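Blog > Running > Track

Home About Races Training Log Contact

My first 200 in a long time

August 23, 2021

I ran the open meet at Pumgate over the weekend. It was my first time on a track since May, when I pulled a hamstring coming out of the blocks and had to walk back to the tent with one shoe untied.

I entered only the 200. The 100 is too hard on my legs right now, and the 400 is a race I have never liked. There were 11 of us in my age group, split into two heats, with the fastest times overall deciding the places. I was in the second heat, lane three.

Warm-up was on the grass behind the stands. I did two easy laps, some drills and three strides, and then sat down for too long. The meet was running late and they didn't call us until the women's hurdles had been cleared away. By then I had gone stiff and had to jog up and down the back straight again. 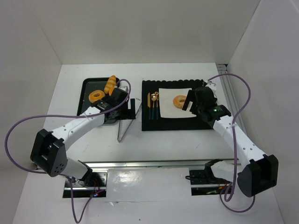
The start was fine. I got out slower than Hywel Parry, who was in the lane outside me, but I had made up most of the stagger by the end of the bend. I held my form until the last 40 meters, when my shoulders came up and my stride got short. Hywel won the heat and I was third. On combined times I ended up fifth.

I'm okay with that. The hamstring didn't hurt during the race or the next morning, and that was the main thing I wanted to find out.

A few notes for anyone thinking about the next one. Parking at Pumgate fills up early, so use the lot by the Watkins building and walk over. Check-in closes an hour before your event. Spikes have to be a quarter inch or shorter, and they do check. The food stand takes cash only.

I wore my old Kokix spikes. The left heel is coming apart, so I'll need a new pair before the Hornora meet. I've entered the 200 there too, and I may add a relay leg if our club can find a fourth runner.

Training this week is easy running and one bend session.

3 comments Share Tweet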